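Hi, I'm Weronika Olszewski, and I run the chorus at Kudthorpe Chamber Opera – which mostly means I play piano badly and wave a pencil. We're putting on a double bill in October and I need more voices!

**Who I'm looking for:** 4 tenors, 2 low basses and a mezzo who doesn't mind singing a small solo (it's 11 bars, very pretty, sits right in the middle of the voice). Opera experience is nice but I'd much sooner have people who listen to each other. You should be able to follow a score, even if you're slow at it.

We rehearse in the Gellen Street hall from 7 to 9:30 pm, twice a week. Andor Vörös is coaching the Hungarian text for us, syllable by syllable, so please don't let the language scare you off. He's very patient.

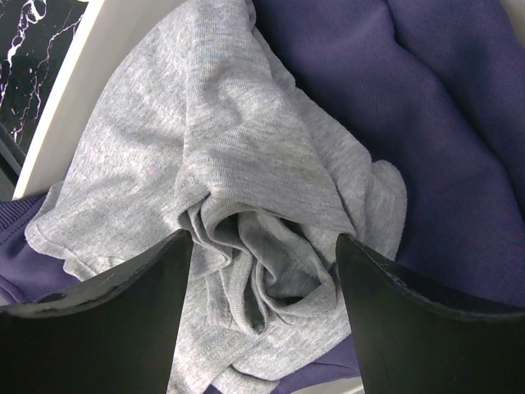

*Rehearsal dress: a plain T-shirt is fine.*

Chorus members get $230 for the run, plus two tickets for the first night. Parking behind the hall is free after 6.

**To audition:** bring one song in any language, with sheet music for me, and plan on staying 30 minutes – I'll also teach you a short chorus passage by ear. Leave your name, voice type and a phone number at the hall office, or catch me after any rehearsal. I'm the one packing up the music stands.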